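**Dolterton bench group, minutes, 9/15/25**

Present: Vandana Tripathi (chair), two from the Sithole lab, one from Nastodbridge by phone, minutes by the bench tech.

**1. Last minutes.** Accepted. The April action on spare leader-arm cables is still open.

**2. Tube task, demonstrations.** The count stands at 699 by remote control and 67 by hand-guiding. The plan said 1000 before any training. Vandana asked where that number came from. It was in the Fetine proposal and no one present could say who chose it. She doesn't want more hours spent reaching it until someone shows that the last 200 demos helped.

Sithole argued that the hand-guided runs are smoother near the hole. Vandana pointed out that they were all done by the same person, so we may be measuring that person. Nastodbridge said remote operators slow down a lot over the rack and the policy will copy the hesitation. Not settled.

**3. Clear rack.** Long discussion. Operators working from the wrist view complain they can't tell the top plate's holes from the ones underneath. Sithole thinks more data will fix it. Vandana said a person who can't see the hole is guessing, and we would be recording guesses. Matte tape on the top plate was suggested; Nastodbridge objected that the customer's racks won't have tape.

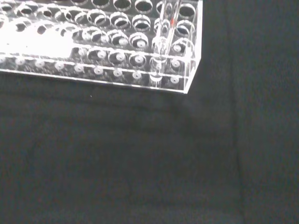

*Item 3: wrist view of the rack on the dark cloth, one tube standing in it. Glare on the left side.*

**4. Success labels.** Operators currently mark their own runs. Vandana called this "grading your own homework." A second person will relabel a sample.

**Actions**
- Sithole: training curve by number of demos
- Nastodbridge: two new people for hand-guiding
- Bench tech: move the lamp, repeat ten remote runs, report either way
- Vandana: ask Fetine about the target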